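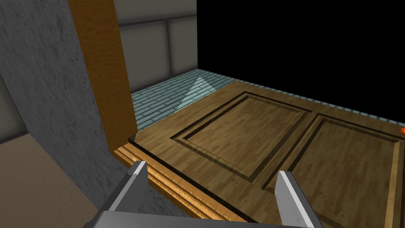 Do I need a driver's license to apply?
Only for the delivery route. Shop and counter people can get here on the 19 bus, stops right out front.

Clisell Salvage & Supply, Pidasstead — hiring now for spring

Two openings, maybe three. We sell reclaimed building stuff, old hardware, lumber, hand tools, garden odds and ends. Busy season starts in March and we are already behind.

Counter help, 20 hours a week. Mornings mostly, doors open at 7:30. Ringing people up, answering the phone, finding things in the back. Must be OK with dust.

Yard and delivery, full time. Lifting, loading, tying down. Clean driving record please. Boots are on you, gloves are on us.

Maybe: someone for the online listings. We have 3000 items still to be measured, priced and typed up. Part time, hours flexable. Can be done partly from home once you know the stock.
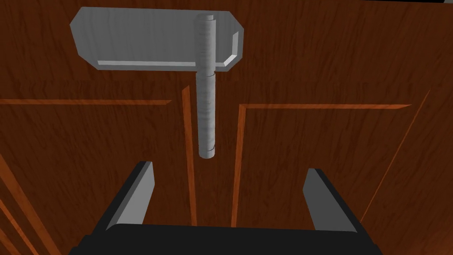 Gray hammer, long handle.

Pay depends on the job and what you've done before — ask, we'll tell you on the phone. Paid every two weeks. Staff discount after the first month. Closed the first week of January, paid.

No degree needed. Retail or warehouse experience is nice, not required. Spanish a big plus. Students fine for the counter job if you can stay thru August.

To apply: stop by 94 Clostow Road before 4 pm, ask for an application at the counter. Resume if you have one. Two references, not family. No emails please, we dont keep up with them.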